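Wikinum > Kitchen > Appliances > Microwave oven

Articles | Topics | Index | Random

Print | E-mail

Microwave oven (countertop)

A countertop microwave oven heats food in a closed cavity. The plate rests on a round glass turntable, which is driven by a hub in the floor. Latch hooks on the door fit into slots in the front face.

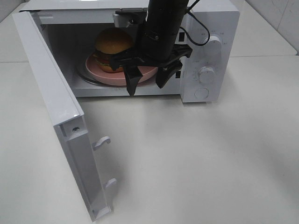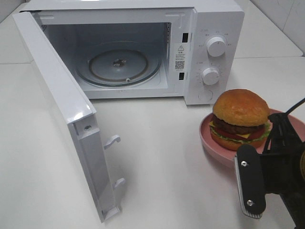 White countertop microwave oven with the door open. First: a burger on a pink plate. Second: glass turntable and drive hub.

The turntable should be washed by hand and dried before it is put back.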